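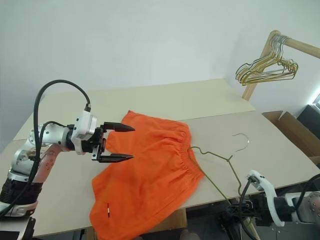 Finally got the old tailgate bench out of the garage and onto the porch tonight! I've been poking at this thing since December and my back is letting me know all about it.

So the tailgate came off a farm truck at the Hurkholm salvage yard (31 dollars, and the guy threw in the hinges). I wanted it for the backrest, with the seat built out of oak boards left over from the stairs. The stripping was miserable. There were 2 coats of house paint over the factory color, and I went through a whole can of Purgate before I saw any metal. That stuff smells like burnt oranges and I can still taste it.

Then I changed my mind about chrome. I called a shop over in Sowah to ask about plating the trim and the handle, and they quoted me 421 dollars. For a handle and some trim! I said thank you very much and bought a rattle can of Starkora satin black, and you know what, I like it better. It hides the dent by the latch too.

The left leg still rocks a little. I shimmed it with a folded washer for now, but I need to pull it and recut the bottom, maybe tomorrow if it doesn't rain. I also want to run a second coat of oil on the seat, and I'm out of rags again.

Sat on it for an hour after supper with my coffee. The latch pokes you right in the shoulder blade if you lean back too far, so that's next on the list.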